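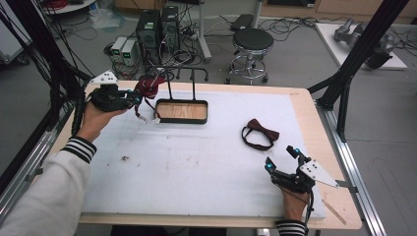

A dark red bow tie, with its strap hanging down.

I have been thinking about getting dressed up, and how rarely any of us seem to do it now. When I was growing up in Drerkmont the town had one hall, with 271 seats, and for the October concert every one of those seats had somebody in a good collar sitting in it. My father polished his shoes on the back step at five o'clock, with newspaper underneath, and the smell of the polish went right through the kitchen and into whatever Mum was cooking (usually chops).

I went back last year for the same concert. The music was lovely, and the cello section is a good deal better than it used to be! But there were people in fleece, people in thongs, and a man in front of me wearing the shorts he had plainly mown the lawn in. I don't blame him, mind you. It was a warm night and he'd paid for his ticket like the rest of us.

Still, I missed the fuss. Dressing up was never really a matter of money in our street. Half the suits in that hall came from Figueroa's, the secondhand place beside the bakery, and had been to more weddings than the minister. What it said was that the evening mattered to you, and that you'd gone to a bit of trouble for the people on the stage, who had certainly gone to some for you.

So I'd like to put in a word for the odd flourish. I wouldn't want a dress code, heavens no, with somebody at the door frowning at your trousers. Just a brooch, or a proper shirt, or your grandfather's tie if the moths have left you enough of it. I'll be there again this October in my green velvet jacket, which is far too hot and pinches under the arms, and I'd be very glad of the company.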